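Skanent two-hand kit – speaker notes
Thursday slot, 10 minutes plus questions

Slide 1. Say who we are and get the disclosure out of the way. Stergiou lent us the kit for the trial. We paid for our own storage and our own people's time. They haven't seen these notes.

Slide 2. What you get for the price. Two hand-held grippers with marker cubes, the neck cord, one case, and a year of the upload service. List price is 4000 for the set. Spare jaws are extra. The upload service renews at 500 a year, and you can't use the processing tools without it. Pause here, people will want to write that down.

Slide 3. Why we looked at it. Our old setup from Geltis was fine for one hand on a table. Most of what our customers ask for now is housework – cushions, blankets, bedding – and one hand won't do it.
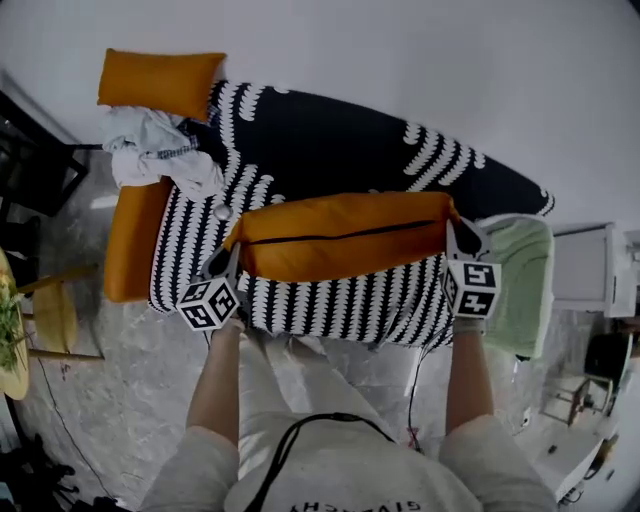
Slide 4. Soft goods. Long cushions are a good test for a two-hand kit. You need a hold at each end, and if one side lifts early the thing folds or swings. After a short practice most of our people could do it without thinking about the grippers. Blankets took longer. The jaws grab one layer or three and you don't always know which.

Slide 5. Tracking. Good when the cubes stay in view. It drops out when a hand goes behind a cushion or under a blanket. The software marks those gaps in red and lets you trim them. I'd like it to warn you during the take. I asked, and it's on their list for July.

Slide 6. Comfort. Wrists get tired. We went to 2 people per home, swapping after each batch, and complaints stopped. Bare forearms or tight sleeves work best, loose cuffs get in the way of the trigger.

Slide 7. Support. Email only. Answers came the same day except once. The manual is thin on calibration – use the Sevell guide, it's clearer and the steps are the same.

Slide 8. Would we buy it? Yes for homes and soft items. No for small parts, the jaws are too wide. If you only need one hand, keep what you have.

Leave the price slide up for questions. Someone will ask about renting. They do rent, by the month, but I don't have the rate.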